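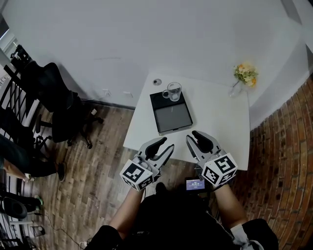 **Figure 1.** Small square table.

### 3.2 Table size and length of stay

The second part of the study examined whether the size of a table affects how long people remain in a shared public room. Earlier work on seating in libraries and waiting areas has mostly dealt with chairs, noise and daylight. Tables are often treated as fixed background, although they are among the first items that a building manager can change without construction work.

Observations were carried out in the ground-floor reading rooms of two municipal buildings, referred to here by their street names, Macapagal and Simel. Both rooms are open to the public without registration, have windows on one long side, and are served by the same heating system. The Macapagal room was furnished with small square tables intended for one person. The Simel room kept its long shared tables, which had been in use before the study began. Chairs of the same model were placed in both rooms so that seat comfort would not differ between them.

A stay was defined as the time between sitting down and leaving the table with all belongings. Short absences, such as a trip to the printer or the restroom, were not counted as the end of a stay if a coat, bag or book remained in place. Where a visitor moved from one table to another within the same room, the two periods were joined and recorded as a single stay. Staff members and visitors under the age of 16 were left out of the record.

In total, 700 stays were logged in the two rooms. The median stay at a small square table was 85 minutes, compared with 44 minutes at a long shared table. The difference was largest in the late afternoon, when both rooms were close to full, and smallest in the first hour after opening. Visitors who arrived in pairs showed a different pattern. They tended to choose the long tables when these were free, and their stays in the Simel room were close in length to those of single visitors in the Macapagal room.

Notes made during the observations suggest one explanation. At the long tables, the arrival of a new person on the opposite side was often followed within a few minutes by the departure of someone already seated. This was seen less often in the Macapagal room, where each new arrival took a separate table. The effect resembles that reported in the earlier Zorkberg survey of railway waiting rooms, although that survey relied on interviews and did not record times.

The small tables also had drawbacks. Visitors working with large maps, newspapers or bound records frequently pushed two tables together, and the joined tables were seldom returned to their places. By closing time the walkway along the windows was narrower than local access rules allow, and staff had to reset the room each evening. A later layout, introduced in May, fixed 3 of the tables to the floor beside the walkway and left the others free to move. Complaints about access fell after this change, but the record for the new layout is too short to be compared with the main results.

The two rooms differ in ways that the study could not control. Simel is nearer to a bus terminal and receives more visitors who are waiting for a connection, a group that can be expected to leave sooner whatever the furniture. An exchange of tables between the buildings was proposed to the Skelis property office and could not be arranged within the study period. The figures given above should therefore be read together with the visitor survey in Section 3.3, in which the purpose of each visit was recorded.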